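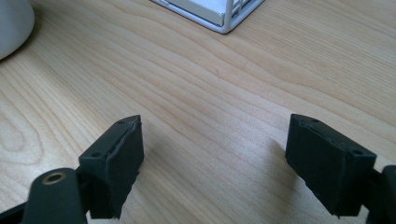 4.2 Hand-held unit

The Tudex kit was bought at list price and used as delivered. The package holds one hand-held gripper, a wrist camera, a charging dock, two spare finger pads and a year of access to the Sosari upload service. No changes were made to the firmware during the trial.

Figure 3 gives the view from the gripper's own camera over a tabletop. The two black jaws are wide apart and nothing is held between them. Both finger pads stay in view at this opening, so a reviewer can judge the gap without a second camera. The seams on the pads are rough and the edges carry small nicks. We did not sand or replace them.

Figure 3. Camera view of the open jaws over a wood-grain tabletop, with part of a white wire basket at the top.

Operators at the Nindunwood site recorded 400 demonstrations with the kit in May. Each one was a short pick-and-place task at a table. Of these, 19 were rejected by the Sosari checker, most of them for lost tracking when the operator turned the wrist too fast. The checker reports a rejected file within a minute, and the operator can repeat the task while the objects are still laid out.

Battery life was 90 minutes in steady use. The vendor's data sheet gives a longer time but assumes the camera sleeps between takes, and ours did not. The trigger is stiff. Two of our five operators asked for breaks in the first week, and one changed hands – the grip is shaped for the right hand only, and this slowed her down.

The pads are sold as a wear part. Pacheco, the reseller, rates a pair for 2000 closures, and our operators did not reach that number. We therefore can't say if the rating holds.

For a small lab the kit is fair value. The upload service is the weaker half, as it offers no bulk export and each session has to be downloaded by hand.

Shares 19 | Comments 3

tomasz_b: Did you try it with the left-hand grip? It's a separate part but they do sell one.

Madalena Sequeira: We asked for it and it was out of stock. It may go in the next round.

kr_lab: Same trouble with export. We ended up writing a script.

Contact | Copyright Nindunwood | Back to top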